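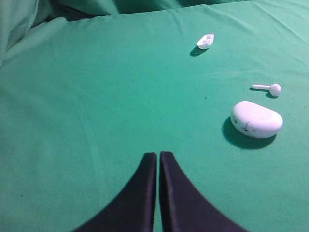
Small things on a soft cloth

I have been keeping an eye on home robots for a few years, mostly because I dislike tidying and would happily pay to have it done. Each spring there is a new video of a machine folding a shirt, and each spring I still fold my own shirts. So when Toleck, a small workshop in Fledorthorpe, put on an open afternoon in July, I went along.

The job they had picked was putting away small items. A white rounded case with a little face printed on it, something that looks like a wireless earbud, and a tiny white boat, all on green cloth. It is the sort of thing I clear off the bedside table without thinking. Two black fingers have to do it for the machine.

I expected the case to be the easy one, and it was. The arm managed it on most of the tries I watched. The earbud shape was harder. It is thin at one end and round at the other, so a grip that suits the stem can let the head swing. The boat was the worst of the lot. Squeeze the sides too hard and you risk bending it, too gently and it stays where it is.

Then there is the cloth. I hadn't given it any thought beforehand, but a bed or a sofa is never as flat as a worktop. If the fingers come down too low they push up a crease and the thing you want moves with it.

Toleck keep a tally on the wall. Over the month they had made 206 attempts at the full job, all the items put away with no help, and 31 had gone right from start to finish. A single go took roughly 4 minutes. I could do it in a few seconds, with one hand, while talking to someone.

The software comes from a firm called Chauhan, and the arm was bought second-hand from Fusotberg, who used it for packing. Packing is where I think these machines already earn their keep. The same box arrives in the same place all day. My bedroom doesn't work like that.

I asked when I could have one at home and was told to ask again in a few years. Fair enough. I would settle for one that could pair socks.

Next time I'll write up the robot mop, which has been stuck under the sideboard twice this week.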